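Minutes - Working Group on Good Practice for Home Recording with Hand-Held Grippers

Meeting held in December, 9:00 am, by video and in the Munia meeting room
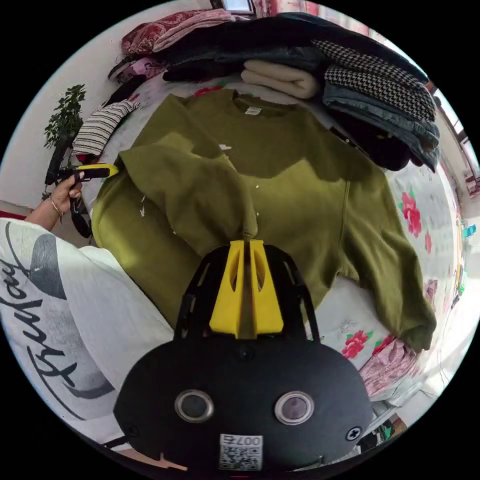

1. Attendance and apologies

Golnar Sadeghi chaired. Members from Prolongate, Kauppinen and Sura were present, along with two people who record at home for Sura. The Munia member joined during item 3. Apologies were received from the second Kauppinen member, who sent written comments on storage.

2. Minutes of the last meeting

Accepted with one correction. Under "Clothing tasks" the word "must" should have read "should" in the line on folding order. The action on the glossary is still open and is carried forward.

3. Draft section 4: Folding tasks in bedrooms

The chair took the group through the draft. Most of the discussion was on how much of a home should be tidied before recording starts.

Prolongate's view was that the bed or table should hold only the item being folded. The home recorders did not agree. One said that on a normal laundry day she has the finished pile at the head of the bed and works in front of it, and that clearing it all away for each take would double her time. Kauppinen said their people would sooner have ordinary homes with ordinary piles in them, provided the garment has enough room to be laid out flat.

Agreed wording for 4.2: "Lay the garment flat with both sleeves clear of other clothing before the first fold. Other laundry may stay on the bed if it does not touch the garment."

There was a question about patterned sheets. The earlier draft asked for plain bedding. Sura said this had put people off, and that a floral sheet under a plain sweatshirt gives plenty of contrast. The plain bedding rule is removed. In its place, recorders are asked to avoid a garment that closely matches the sheet in colour.

On folding order, the group kept the present advice: one sleeve in, then the other, then the body. Either sleeve may go first. Lint and creases do not need to be dealt with before recording.

4. Draft section 5: Use of two grippers

Golnar Sadeghi reported on comments received. The main one was that the draft reads as if both grippers are always moving. In sleeve folds one tool often rests on the end of the sleeve while the other is held off to the side, and new recorders have asked whether that is a fault. It is not, and the section will say so.

Agreed points:

- Both grippers stay in the hands from the start of a take to the end. If one has to be put down, stop and start again.
- Fingers are closed on the cloth or resting on it. They are not to be used to poke or drag a garment by a zip or button.
- Recorders do not reach past the gripper with bare fingers to finish a fold.
- Check the screws and finger tips before each session. A loose tip means the tool is not used until it is fixed.

Munia asked that the number on the tool's sticker be written in the log for each session, in full, with any leading zeros. Two of their logs had "7" where the tool was marked "007", and the entries had to be matched by hand. Agreed, and added as 5.6.

Jewellery was discussed at some length. Prolongate wanted a ban on anything worn on the hands or wrists. Others thought this went too far for a thin bracelet that sits close to the wrist. The group settled on: "Loose or dangling jewellery that could catch on the gripper or the garment is to be removed." Rings are left to the recorder. The same wording will cover long, loose cuffs.

5. Light

Kauppinen reported that many home takes are made near a window, with bright daylight on one side and shadow lying over part of the garment. They do not want these takes thrown out. Sura had been rejecting some of them at review, and will stop doing so where the edges of the garment can still be made out.

Wording for 6.1 was left with the chair. It should say that curtains may be open or closed but are not to be moved during a take.

6. Privacy in the home

The group reviewed the checklist. Family photos, mail, medicine labels and screens are to be out of view. Clothing with large printed words is allowed unless the words give a name, a school or a workplace. One of the home recorders asked about house plants and ornaments. No rule is needed.

Other people in the home must be told before recording begins and must be able to say no. Munia pointed out that the draft has this under "tips". It will be moved to the front of the section and made a "must".

7. Session length and breaks

The draft limit is 12 takes before a break. Sura thought this was low for small items such as socks, and about right for sweatshirts and jeans. Left at 12 for now - to be looked at again once the home recorders have tried it. Recorders working over a low bed should be told to raise the work or kneel if their back gets sore.

8. Storage

Comments from the absent Kauppinen member were read out. Memory cards should not be wiped until the upload is confirmed in writing. Agreed without discussion.

9. Actions

- Chair to redraft 4.2, 5.6 and 6.1 and send them round.
- Sura to change its review notes on shadow.
- Munia to supply a sample log page.
- Prolongate to finish the glossary (carried forward).

10. Other business

Kauppinen asked if towels belong with clothing or with household linen. Linen, for the time being.

Next meeting in February, same time. The meeting closed at 10:40 am.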